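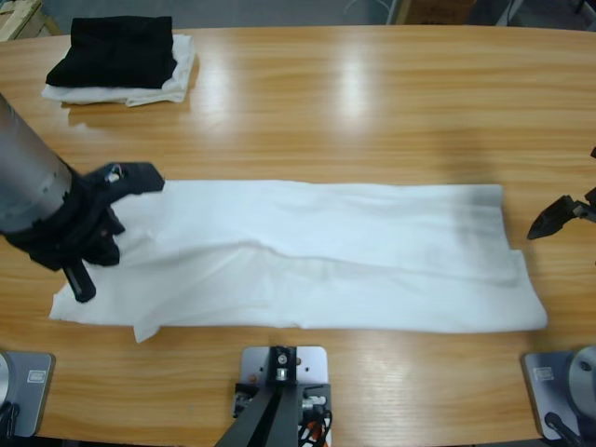

Section 4: Setting Up Your Call for Speakers

Okay, so you've got your event created, your dates are in, and your venue has been saved. Now comes my favorite part of running a meetup or a small conference on Trukthorpe, which is opening the call for speakers and watching the talk ideas come in. I've set this up for every Clamar developer day so far, and I've made pretty much every mistake there is to make, so a lot of the notes below come from me clicking the wrong thing.

Set aside 23 minutes or so of quiet for this. You'll need organizer rights on the event. If your menu shows Event but no Speakers tab underneath it, you're logged in as a helper, and whoever created the event has to bump you up under Team > Roles.

4.1 Create the form

1. Open your event and click Speakers, then New Call.

2. Type a title. Speakers see this at the top of the page and in every email, so "Clamar Dev Day: Call for Talks" is a lot friendlier than "CFP v2 final" (yes, I sent that one out once).

3. Choose your opening and closing dates. The closing time uses the event's time zone and not yours.

4. Pick your session types. Trukthorpe starts you off with Full Talk and Lightning Talk. Click Add Type if you want workshops or panels, and give each one a length in minutes.

5. Set the abstract limit. I use 300 words. The default is no limit at all, and you will get somebody's entire blog post.

6. Click Save Draft. Don't click Publish yet!

Note: Session types can be renamed after you publish, but they can't be deleted once a single proposal is using them. You can hide them, though (the little eye icon on the right).

4.2 Add your own questions

The form asks for name, email, title, abstract and bio without you doing anything. Everything else is up to you.

1. On the draft, click Questions, then Add.

2. Choose Short Text, Long Text, Pick One or Yes/No.

3. Check Required only if you really can't review the talk without an answer. Our first form had 17 required questions, and Merike Pärn, who was helping me review that year, sat down and tried filling it out herself. She gave up before the end. We cut it way down that same evening.

4. Check Hide From Reviewers for anything personal, like shirt size, food allergies or travel needs.

5. Drag the questions into the order you want and click Save Draft again.

Caution: Changing a question from Long Text to Short Text chops off any answers you already have, with no undo. Export first (Speakers > Export > Spreadsheet) and then change it.

4.3 Invite reviewers

1. Go to Speakers > Reviewers and enter one email address per line.

2. Turn Blind Review on or off. With it on, names and bios stay hidden until you lock the scores. I like it on. Renzo Bassi runs the Sarnell user group and leaves it off so he can save spots for first-time speakers, and his lineups are great, so go with whatever suits your crowd.

3. Set Reviews Per Proposal. For 77 proposals and a handful of reviewers, three apiece was plenty for us.

4. Click Send Invites.

Note: Invites expire after a week. If a reviewer tells you the link is dead, click Resend next to their name. Adding them a second time makes a duplicate account, and then their scores get split between the two.

4.4 Test it, then publish

1. Click Preview and fill in the whole thing as a pretend speaker. Do it on your phone too, because plenty of people will.

2. Check that the confirmation email showed up. Look in your spam folder before you panic.

3. Delete your test proposal. (We nearly scheduled mine.)

4. Click Publish and copy the public link.

Caution: Publishing emails everyone who follows your event, right away, and there's no "are you sure?" box. If you'd like to post the link yourself first, uncheck Notify Followers before you hit the button.

4.5 If something looks off

The form says "Closed" but the date hasn't passed: check the time zone under Event > Basics.

A speaker can't edit their proposal: editing stops once the first review comes in. Click Reopen on that proposal and they'll get a fresh link.

Abstracts show up with weird symbols: that's usually text pasted in from a slide deck. Have them use Paste as Plain Text.

When the call has closed and the scores are in, go on to Section 5, Building the Schedule.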